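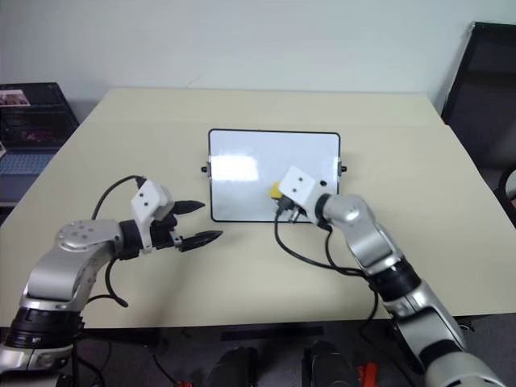 Stalberg tabletop whiteboard, small: two months on the desk

Reviewed by Anselmo Barroso

The Stalberg is a plain product: a glossy white writing surface, a thin black frame with rounded corners, and a small dark knob on the left and right edges at mid-height. I bought mine to replace scrap paper for running counts and cut lists, and it has been in daily use since December.

Surface

Glossy boards erase well and glare badly, and this one does both. Lying flat under a ceiling light it throws back a bright patch that can cover a good part of the writing area. Turning the board a quarter turn helped at my desk. Moving the lamp helped more.

For erasing I wrote the same 24 lines with two brands of marker and left them from Saturday night to the next morning. Umgate black came off in one dry pass. Toledo red needed a second pass and left a faint pink cast, which a damp cloth removed. Toledo green was left on over a week by mistake and took spray cleaner.

Frame and knobs

The frame is narrow, so very little of the footprint is lost to it. It does collect marker dust along the inside edge — a cotton swab clears it. The knobs stick out far enough to catch a sleeve, and the board won't sit flush against a monitor base or a wall. Mine have stayed tight.

Use flat on a table

Writing near the center is steady. Pressing hard at a corner makes my copy rock slightly, and on a smooth tabletop it slides when erased one-handed. Four adhesive felt dots stopped the rocking. Rubber dots would probably stop the sliding too, but I haven't fitted any.

Compared with the Erberg

The Erberg is matte, with far less glare, but it ghosts after a few days and its frame is twice as wide. I'd take it for a bright window desk. For everything else I kept the Stalberg.

Rating: 71 out of 100. Most of the lost points are for glare.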